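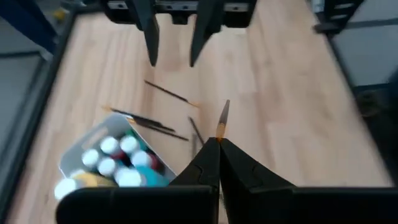
Figure 1. Paintbrush and loose art supplies on the wooden worktable, Unit 2.

Inskip School of Art and Design
Foundation Studio Practice
Unit 2: The Worktable, Brushes and the Return of Materials
Instructor of record: Lorraine Catterall

Purpose of this handout

This handout accompanies the Monday lecture and should be brought to the studio session that follows it. It sets out the terms used in the unit, the procedure for sorting a shared table, and the standard to which brushes must be returned. Students who have completed the Stesmont preparatory course will find some of the material familiar, but the storage procedure differs and the version given below applies.

2.1 Parts of a brush

A paintbrush is described in three parts. The handle is the part held in the hand. The ferrule is the collar that joins the handle to the head; it is often metal, although molded brushes may use plastic. The head, or tuft, is the hair or fiber that carries the paint. The end of the tuft farthest from the ferrule is called the toe, and the part nearest the ferrule is called the heel.

Most damage to student brushes begins at the heel. Paint that dries there pushes the fibers apart, and the tuft no longer closes to a point or a clean edge. Washing must therefore continue until the water runs clear when the heel is pressed gently between finger and thumb.

Handles vary in length and profile. Long handles are intended for work at an easel, where the painter stands back from the surface. Short handles are suited to work at a table. Many handles taper toward the end, and the finer the taper, the more easily it is chipped or snapped when a brush is dropped into a crowded container.

2.2 Sorting a shared table

At the close of a session, a shared table normally holds loose materials belonging to several kinds of storage. The table is to be sorted in the order given.

Step 1. Remove all paper and finished work to the drying rack. Wet work is carried flat.
Step 2. Pick up brushes one at a time. Hold each brush by the handle and keep the tuft clear of the table.
Step 3. Separate brushes for washing from brushes that have not been used.
Step 4. Gather dry drawing materials and return them to the labeled trays.
Step 5. Close all tubes and jars, wipe the threads, and return them to the Sevisero cabinet.
Step 6. Wipe the tabletop with a damp cloth, following the grain. Do not leave standing water on wood.

Brushes should not be swept together by hand or collected in a bundle. Grain and color can make a thin handle difficult to see against a wooden surface, particularly a handle in amber, orange or natural wood tones. Look over the whole table from a low angle before wiping.

2.3 Washing and storage

Water-based paint is removed with cool water and plain soap. Hot water is not to be used, as it may loosen the adhesive inside the ferrule. Reshape the tuft with the fingers and lay the brush flat on a towel. Once dry, brushes are stored upright with the tuft at the top. A brush must never be left standing on its tuft in a water jar.

Each Plikbridge storage block has 13 openings. One brush is placed in each opening. Brushes with damaged tufts are put in the tray marked for texture work and are not returned to the block.

2.4 Studio exercise

Working in pairs, sort and clear one table according to section 2.2. Each student then prepares a labeled drawing of one brush, side view, showing the handle, ferrule, heel and toe. The drawing is submitted with the February portfolio.

Reading: course reader, page 83, "Care of Tools."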